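Tandeck Reading Stand
Made by Govon

The Tandeck is a stand for people who read thick novels and get tired hands. It holds a paperback or a hardcover up to 3 pounds, and two soft clips keep the pages open. You can turn a page with one finger.

The back folds flat, so the stand fits on a shelf between your books. It has 3 angles. The lowest one is good for reading at a desk, the highest for reading in bed – please use it with the tray, sold separately.

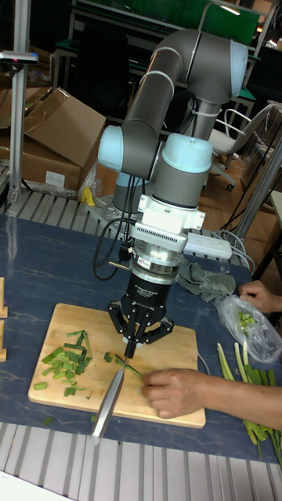 Tilto, August 18, 2026

The second batch of 200 stands is ready and orders are open again. Readers of the first batch wrote to us that the clips were too strong for old paperbacks. Pouran Soltani changed the spring, and now the clip does not leave a mark on thin paper.

Price: 40 dollars
Color: gray or natural
In the box: stand, 2 clips, cloth bookmark

Book clubs that order together can write to Thibault Ferrand for a lower price.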